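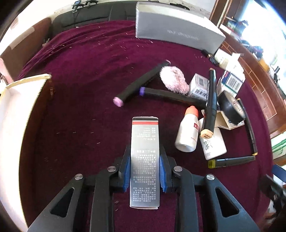 I have never believed in the dump-it-all-out method. You know the one. You take everything from the drawer, the shelf and the bag under the desk, you put it in one heap, and seeing it all together is supposed to shock you into owning less. My experience is that it shocks you into making a cup of tea.

But Shobha Murthy swears by it, and she talked me into trying it on the desk clutter, so out came the maroon cloth. She says a cloth makes you treat it like an event. What a velvety cloth mostly does is collect fluff. Every crumb of paper in the house found its way onto that thing, and I still haven't worked out how to get them off. The lint roller gave up after one corner.

Anyway, the rule is four piles: keep, give, bin, don't know. I'd like to meet the person whose fourth pile isn't the biggest.

Boxes are my weak point. I keep the box a thing came in long after I've stopped using the thing. There's a tall thin one covered in small Chinese print that I can't read a word of, and I've been moving it from shelf to shelf since March on the theory that the instructions might matter. Might they? I have no way of knowing. Shobha said to run it through a translation app. I said I'd do it later, and it went into don't know.

Then the markers. One has a pink cap at each end, which I bought thinking it was clever, and all it means is two ends to dry out. Another has a purple cap and I can't remember ever choosing it. Both keep, apparently, because I'm not made of stone. And the pink pom-pom duster, a silly thing that pushes dust from the left of the keyboard to the right. Give. (It's back on the desk as I write this.)

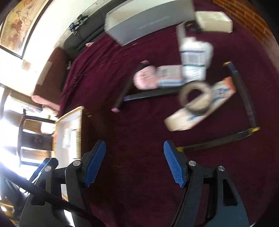
The big gray box is where I lost the argument. Shobha's view is that a large box with nothing to do is just clutter with a lid. Mine is that a large box is where the rest of the clutter goes. It's scuffed at the corners but it's solid, and I looked up what a storage box of that size costs at Fernandes and closed the tab again. So it stays, and half of don't know is going in it, and yes, I can see what I've done there.

I did get rid of a few things. Some labels had got so small that I needed the good lamp and my other glasses to find a date, and anything I couldn't date went. That was satisfying for all of ten minutes – then I started wondering whether I'd want one of them in the winter.

Did it work? The desk looks better. The shelf looks the same. The bag under the desk is lighter, though I suspect that's because the gray box is heavier. Shobha is calling it a success and wants to do the hall closet next. I've told her I'm washing the cloth first, and I plan to be slow about it.

Posted 9 October 2022

Recent posts
Do drawer dividers do anything?
The Pliltcombe flea market, and what I didn't buy
I tried the Sostus label maker for a month
85 pens, tested on the back of an envelope
Why I canceled Stastside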